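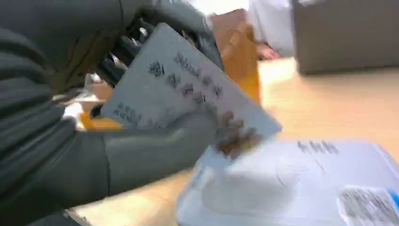
4. Setting up the label printer

4.1 Loading the label roll

Use only direct thermal labels supplied on a one-inch core. The Drustar 48 does not take ribbon, and thermal transfer stock comes out blank.

1. Switch the printer off at the rear panel.
2. Press both side latches and raise the cover until it locks upright.
3. Pull the roll holders apart and seat the roll so that labels feed from the top, printed side up.
4. Release the holders. They center the roll on their own.
5. Slide the paper guides in until they touch the edges of the backing. The labels should still move freely.
6. Pull the leading edge past the tear bar and close the cover with both hands, pressing on the left and right corners.
7. Switch the printer on. The status light blinks green and then stays on.

Note: If the light turns amber after step 7, the cover is closed on one side only. Open it and repeat step 6.

Caution: The tear bar is sharp. Keep fingers away from it when pulling labels through by hand.

4.2 Calibrating the gap sensor

Calibrate after every change of label size, and after changing from gap stock to black-mark stock. Rolls of the same type and size do not need it.

1. With the printer on and idle, hold FEED until the light blinks twice, then release.
2. Wait while the printer advances several labels and stops.
3. Press FEED once. One label should advance and stop with the gap at the tear bar.

If the gap stops short or runs past, set the offset under Media > Tear Position. Each step moves the stop point by one dot. Positive values move the label outward.

4.3 Connecting to Ultberg Dispatch

The printer must be on the same network segment as the workstation. Guest networks usually block the port and will not work.

1. Print a configuration label by holding FEED while switching the printer on. Note the IP address.
2. In Ultberg Dispatch, open Settings > Devices > Add.
3. Select Brutell Generic Thermal as the driver. Do not select Brutell Legacy, even if it is offered first.
4. Enter the IP address and set the port to 1009.
5. Set copies to 1 and speed to 4. Higher speeds lighten small barcodes.
6. Select Test. A sample shipping label prints.

Note: Addresses in Chinese, Japanese or Korean need the extended font pack. Without it these characters print as empty boxes. Install the pack from Settings > Fonts before the first international shipment — the printer restarts once when the transfer ends.

4.4 Error codes

1320: Print head over temperature. Leave the cover closed and wait. Printing resumes without a reset.
1321: Out of labels. See 4.1.
1324: Gap not found. See 4.2. If the error returns, clean the sensor window with a dry swab.
1330: Font missing. See the note in 4.3.

For codes not listed, contact Akl service and have the serial number from the base plate ready.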